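4.2 Packing on soft surfaces

Household advice on packing tends to assume a table. The box sits flat, its walls stand square, and whoever is filling it can lean a hip against something solid. In the homes we looked at, a large share of small boxes were filled on a bed.

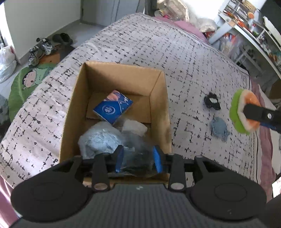

Figure 6. An open cardboard box on a bed, with a blue packet, a wrapped bundle and a transparent bag inside.

A-yeong Gil objected to this whole line of inquiry when an early draft went round, writing that people pack on the bed for the plain reason that the bed is the biggest clear surface they own, and that a paper which needs a section to say so should think about what else it is padding. We take the point. The observation is not new and we do not claim it as a finding. What we dispute is the next step that the advice literature usually takes, which is to say that the bed is a poor place to pack and that people should be talked out of it.

The claim goes back, as far as we can trace it, to a short handbook issued by the moving firm Nostetti and repeated with small changes in the Wirel home guides. Both state that a box packed on a mattress will be packed worse. Neither says worse than what, or how anyone would know. The handbook gives a drawing of a sagging box with its contents piled in the middle, and the guides give the same drawing reversed. No trial is described in either one. When a later survey by Estix asked people whether they agreed that a firm surface gives a better result, most of them did, and this agreement has since been cited as if it were evidence about boxes. It is evidence about what people say when asked a leading question.

We wanted something a little harder. Our records cover 704 boxes packed at home over one summer, most of them in July, all of them small enough to be carried by one adult. For each we noted the surface, the kinds of goods, and whether the box closed at the first try without anything being taken out again. We set a limit of 12 items per box so that sorting would not swamp everything else. The closing test is crude. A box can close neatly and still be badly packed, and a careful packer may stop and start over several times out of pure fussiness. We used it anyway, since every measure of "good packing" we tried that relied on a person's judgment fell apart as soon as a second person looked at the same box.

On that test the surface made no difference that we would be willing to defend. Boxes filled on beds closed at the first try as often as boxes filled on tables, once the goods were matched. Before matching there was a gap in favor of tables, and we suspect this gap is what the handbook writers had seen in their working lives. But tables and beds do not get the same goods. Books, jars and tools were packed on tables and floors. Clothes, bedding and soft things in plastic were packed on beds, often in the room where they were kept. A box of mixed soft goods is harder to close whatever it is standing on.

The mix matters more than the surface, and it is here that we think the advice has been looking in the wrong place. Consider the kinds of goods in Figure 6. A rectangular packet has edges and a face, so it can lie flat or stand up against a wall of the box. A rounded bundle in clear plastic has neither. It takes up a corner without filling it. A plastic bag of dark contents will settle wherever there is room and will often need a second push. In the figure the packet lies on the diagonal, and a strict reader of the handbook would mark this as a fault. We are less sure. In our records a flat item laid at an angle was often squared up later, when the packer could see what else had to go in, and just as often it was left alone and did no harm.

This brings us to the rule that flat items go in first. It is the most repeated rule in the field and Magalhães training sheets print it in capitals. It may well hold for heavy flat items such as books. For light packets we found little to support it. Packers who followed the rule ended up with a smooth bottom layer and the same trouble on top of it. Packers who put the awkward bundles in first and slid the packets down beside them did no worse, and a few of them used the packets as a kind of wall to hold a bundle in place. We did not plan to look for this and so we will not put a number on it.

A second rule says that nothing should be left lying next to the box, on the grounds that things left out get forgotten. Small items beside the box were common in our records. Some were plainly waiting their turn. Others seemed to have no link to the box at all and had been on the bed already. An observer who walks in partway through cannot tell one from the other, and we caught ourselves guessing in the first weeks of note-taking. We went back and struck those guesses out. Several published home studies report "items forgotten" from a single visit, and we do not see how they could have known.

There is also the matter of the blanket. Clifford Lapointe, in comments on the same draft, suggested that a patterned cover might help a packer keep track of small things, or might hide them, and that we should have recorded it. We did record it, though without much hope. Covers were sorted as plain or patterned, and the patterned ones again by whether the pattern was sparse or dense. The sorting turned out to depend heavily on who did it. A blanket with short broken lines and little crosses was called sparse by one of us and dense by another, and neither could persuade the other. We have dropped the variable. Anyone who wants to claim an effect of blankets on packing will need a better way to describe blankets.

Soft surfaces do have one real cost, and it would be unfair to leave it out. An open box on a mattress tips more easily when a heavy thing is put in on one side, and the packer has to hold it with the free hand. People who packed on beds complained of this more than they complained of anything else. Complaints are not failures, though, and the tipping did not show up in how the boxes closed. Most packers dealt with it by kneeling on the bed or by putting the heavier goods near the middle - a habit the handbook could have recommended with some justice, and does not.

We should say something about the age of the box, which we did not control. Used boxes with soft walls bulge, and a bulging wall lets a bundle settle where a stiff wall would have pushed it up. Some of what we have put down to the goods may belong to the cardboard. We asked people whether a box was new or used and got answers, but the answers did not match the look of the boxes well enough to be trusted. The box in Figure 6 is plain tan cardboard with straight flap seams, and from that we would not care to say how many trips it had made.

The larger doubt is about the question itself. Advice on packing is mostly written by firms whose crews fill 200 boxes in a working week, and it is read by people who fill a handful in several years. A rule that saves a crew a few seconds per box adds up. For a household it saves next to nothing, and the effort of clearing a table first may cost more than the rule gives back. In the pilot round we asked a few packers to move from the bed to the kitchen table partway through. They did so politely. Two of them then carried the filled box back to the bedroom, as that was where the rest of the things were.

None of this shows that beds are good places to pack. It shows that the case against them has been made with drawings and opinion polls, and that with the goods held steady we could not find the harm. A larger sample might find it. We have been told that a sample of 2000 would settle the matter, and perhaps it would, if the boxes were matched by contents from the start and if someone could agree on what a well-packed box is. We return to the closing test and its weak points in Section 5, where we also give the matched table in full.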